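The 17 bus is coming back to Bavska Street

Aug 29, 2022

Good news for anyone who has spent the past few months walking up the hill with groceries. The 17 is going back to its old route next month, which means it will once again stop on Bavska Street, at the library, and outside Michailidis on the corner. The transit office put the notice up this morning and I had three texts about it before I'd finished my coffee.

If you're new in town, a quick catch-up. The 17 used to run from the train station in Druveo, up Bavska Street, past the library and out to the Munetti housing blocks. In March the city started digging up the top half of Bavska to replace the water main, and the bus was sent around by the river road. We were told it would take a few weeks. Then a few weeks turned into the whole summer, and plenty of us started to wonder if the old route was gone for good.

It isn't! The paving crew has moved off the upper block and the orange fencing came down over the weekend. I walked the whole stretch yesterday afternoon and the new sidewalk is really nice, much smoother than the old one, with a proper ramp at the library crossing. The crosswalk lines still need painting. There is also a big pile of gravel next to the pharmacy that I hope somebody remembers to pick up.

What changes and what doesn't

The first bus of the day leaves the station at the same time as before, and the last one is still too early if you ask me. (I have missed it twice coming home from the movies, and it's a long way on foot.) The fare stays the same, and so do the passes. If you bought a monthly pass during the detour you don't need to swap it for anything.

The river road stops go away once the regular route starts up again. I know a few people who got used to them, especially the one by the swimming pool, and the notice doesn't mention any replacement. The transit office is taking comments on that until the end of next month. You can drop a note in the box at the station or fill out the form at the library desk. I'd do the paper form. I tried the online one last spring and it logged me out halfway through, then logged me out again when I went back.

One stop is moving for real. The one that used to be right in front of the post office will now be across from it, by the bench with the plaque. The sidewalk is wider on that side, and two strollers and a wheelchair can wait there without anybody standing in the gutter. It does mean crossing the street if you're heading to the post office, so give yourself an extra minute.

How people kept on top of it

The detour was unpopular, and you could see it in the comments. The office says it received 332 of them between the start of the work and the middle of this month, and 69 were about the Bavska Street stop and nothing else. I read through the printed summary they keep at the counter. Most of it is what you'd expect: the walk is too steep, the shelter on the river road leaks, the driver couldn't see people waiting behind the hedge. Somebody wrote a full page about the hedge. I enjoyed that one very much.

The shops noticed too. The folks at Michailidis told me their mornings went quiet almost overnight, with the before-work crowd getting off down by the river and buying their coffee there. They started opening a bit later and cut back on the rolls. They're planning to go back to the early opening as soon as the bus does, and yes, the cheese rolls will be back as well. I asked. It was the first thing I asked, if I'm being truthful about my priorities.

Over at the Munetti blocks the feeling is a little more mixed. The detour was slow, but it did stop closer to the back buildings, and some of the older residents liked that. A few of them would like the 17 to make a short loop around the back parking lot in the afternoons. The transit office says it will look at that in the winter timetable – no promises, and nothing in writing so far. I'll ask again when the draft comes out.

And then there's the library, which had the strangest summer of all. The front door was blocked for a good part of it, so everyone came in through the side, past the bike racks and the returns bin. Story hour got moved to the back room and is staying there, since the kids apparently like it better. The front door is open again as of this week. The book drop is back in its old spot too, so please stop leaving returns on the bike racks.

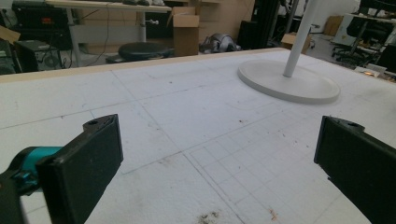
Getting around until then

The river road detour stays in place until the switch, so don't go and stand on Bavska Street tomorrow morning. The temporary stops have yellow signs on them. The stop by the pool has lost its sign, but the bus does still pull in there if you wave.

If you're going to the train station early, allow extra time. The detour adds 23 minutes end to end when the bridge is busy, and the bridge has been busy a lot lately. My own trick is to get off at the bottom of the hill and cut through the park, but only when it's dry – the path by the pond gets very slippery.

New printed timetables should be at the station, the library and the counter at Michailidis in the next couple of weeks. They come in regular and large print, and the large print one has the better map. The old blue timetables are out of date on the evening buses, so toss yours if it's still stuck to the fridge. Mine was from two years ago and had a shopping list on the back.

I'll post the exact start date as soon as the office confirms it. They're waiting on the paint for the crosswalks, and the paint is waiting on the weather.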